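Waterborne enamel on shelf boards: hard to the touch, still blocking

Interior Finishes > Paint and Coatings

rin_tamura
Shelf boards are MDF, factory primed, sold by Gronano as closet stock. I scuffed the primer, vacuumed, wiped with a damp cloth and rolled on 3 coats of Tritberg waterborne enamel, matte, white. Recoat interval was 12 hours, same as the can. Last coat went on in early June.

The film feels hard. A fingernail leaves no mark on the open areas. Anything with weight left on it overnight grips, though, and when I lift it there is a small ticking sound and a faint ring. Ceramics with an unglazed foot are the worst. Books are nearly as bad.

Humidity in the room was 49 percent when I painted. Windows closed, no heat on.

Questions: is this a cure problem or a product problem, and would a clear coat on top fix it or trap it?

chiba_t
Cure problem. Dry to touch and dry to recoat tell you the water has left the surface. They say very little about block resistance. The particles have to pack and fuse, and the slow solvents that help them do that leave over weeks. Until then two surfaces under pressure will bond a little.

Do not clear coat it yet. You would be slowing down the part that still has to happen.

hinata_h
Partly agree with chiba_t. Time helps, but some of these paints never get there. Tritberg sells a wall matte and a trim matte with almost the same label. The wall version is fine on walls and will block on a shelf for years. Which one do you have? The trim version says "trim, doors and cabinets" in small type under the name.

Also, matte on a horizontal surface is a strange choice. Satin is easier to clean and in my experience the harder resin goes in the satin and up.

rin_tamura
Trim version. I checked the lid and the side label, both say doors and cabinets.

Matte was chosen to sit quietly next to the walls, which are a cool off-white. Satin showed every roller lap under the side light from the window.

i_kamata
The matte and satin point is often repeated and not always right. Lower sheen means more flattening agent, and a rough surface at small scale has less real contact area. Everything else equal, that should reduce blocking. Where matte loses is burnishing and stain pickup. Hardness depends on the resin, and you can't read the resin off the sheen.

What matters more is film thickness. Three coats with a thick nap is a lot of paint. What cover did you use?

rin_tamura
Ruddock microfiber, the medium one. It laid down well, so I didn't think about it further. Probably heavier than it should have been. The room as it stands now:

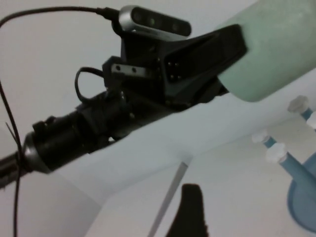
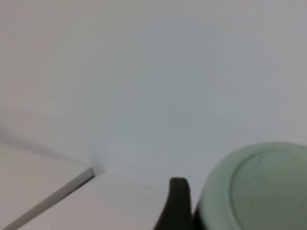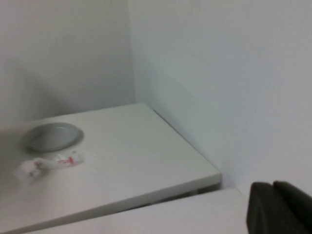
Last of the three: the shelf board in the corner, gray plate toward the left side.

chiba_t
Medium nap explains a good part of it. On trim I use foam or the short microfiber and spread it further than feels right. Three thin coats are fine. Three heavy ones skin over, and the lower layers give up their solvent through the upper ones.

Check the underside of a board if you painted it. Undersides usually get one lighter coat. If something pressed against that side releases cleanly after a night and the top does not, you have your answer without buying anything.

mayu_imai
Repainter here, mostly rentals. My procedure for shelves, same product family:

Short nap or foam, two coats over a bonding primer (I use Tondano, any good one will do).
Boards off the wall and on painter's points if at all possible.
Moving air across the boards, low speed, not pointed straight at them.
No load for as long as the client will tolerate.
If they can't wait, wax paper under everything. Not newspaper, it prints. Not shelf liner with a vinyl back either, the plasticizer moves into the paint and softens it permanently.

Factory primer on closet stock is sometimes only a sealer, and enamel over it can be peeled up in a sheet. Score a small cross in a hidden spot and pull tape off it. If it lifts to the primer, waiting will fix the blocking and you'll still have an adhesion problem.

hinata_h
Seconding the vinyl liner warning. I had to strip a whole pantry over that.

I still don't agree that the primer needs replacing by default. Factory primer that has been scuffed properly holds enamel well enough for a shelf. Tape test first, then decide.

mayu_imai
That is what I wrote. Test, then decide.

rin_tamura
Did the tape test on the back edge of one board. Nothing came up, not even at the center of the cross. Adhesion looks fine.

Underside test: same book on the underside of a spare board, overnight. It released with no sound. The top of the same board still ticks. So thickness it is, or mostly.

Would sanding the top lightly speed things up? I have 1000 grit on hand.

i_kamata
It won't speed anything up in a way you could measure. It will knock down the high points of the stipple, which increases contact area, and it will leave shiny patches on a matte film. If you sand at all, plan on a thin finish coat after, and do it once the film powders under the paper. If it rolls up into little balls it is too soft.

chiba_t
Leave the sandpaper alone. Warm the room, keep air moving, wait. The top should catch up to the underside. Repeat the book test every Friday, same book, same spot on a spare board, and write it down. People tend to test a different object each time and then argue with the result.

hinata_h
For the rings you already have: damp microfiber, drop of dish soap, light pressure. If the mark is a dent it stays until you recoat. If it is transfer from the foot of the plate or bowl it usually comes off. Avoid melamine sponges on matte, they burnish it.

rin_tamura
Felt pads under the ceramics in the meantime, yes or no?

mayu_imai
Loose felt, yes. Adhesive felt stuck to the ceramic is also fine. Never stick anything to the shelf itself at this stage.

rin_tamura
Loose felt then. Spare board is by the window with the book on it. I'll post the results after a few rounds.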